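Ticket Corano 53 : la pince gauche perd le fil dès qu'on range le plateau
État : résolu, avec réserves
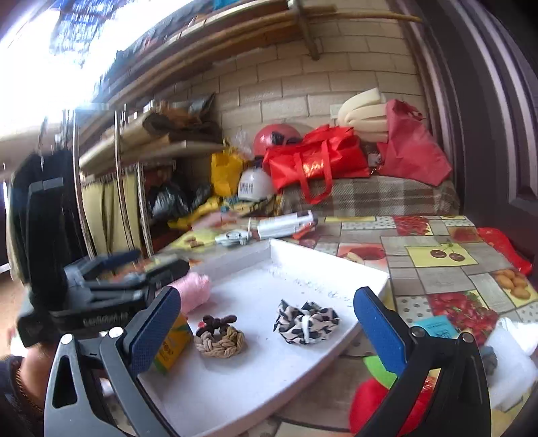 Ouvert par l'équipe collecte, site de Parnden, le 2021-08-23
Composant : Zelta, pinces à main, paire n° 3
Priorité : moyenne (haute selon ceux qui tiennent les pinces)

Symptôme
Sur la tâche « ranger le plateau », la trajectoire de la pince gauche saute de plusieurs centimètres au milieu du geste. La droite se porte bien. À la relecture, la main gauche semble se téléporter derrière la pelote rose, talent que nous ne souhaitons pas enseigner au modèle.

Ce qu'on a essayé
Redémarrage. Évidemment.
Recalibrage des deux pinces : aucun changement, sinon de l'humeur.
Échange des patins bleus : le saut persiste. Les patins n'avaient rien demandé.
Échange des cartes mémoire gauche et droite : le saut reste à gauche.

Commentaire du support Dunstan
Avez-vous essayé sur une surface unie ?

Réponse du site
Le plateau est blanc. La toile cirée dessous, c'est cerises, fraises et carreaux gris, et on y tient : la consigne du projet demande des intérieurs habités. Nous avons quand même refait une série sur une table nue. Le saut y est aussi, ce qui innocente les cerises.

Analyse
Les journaux montrent un décalage d'horloge entre les deux pinces. Il grandit pendant la session et le recalage automatique le rattrape d'un coup, d'où la téléportation. Il ne se déclenche qu'après 1 000 images, donc jamais pendant le test de réception, qui en compte 100. Le test de réception date de février et personne n'a voulu le signer.

Correctif
Micrologiciel de la pince gauche remis au même niveau que la droite. Synchronisation forcée avant chaque prise. Les épisodes touchés sont exclus du lot d'entraînement.

Reste à faire
Allonger le test de réception.
Refaire les prises avec le dessous-de-verre en corde et le chouchou, presque toutes dans le lot exclu.
Dunstan propose de fermer le ticket. Le site préfère attendre la fin de la prochaine série.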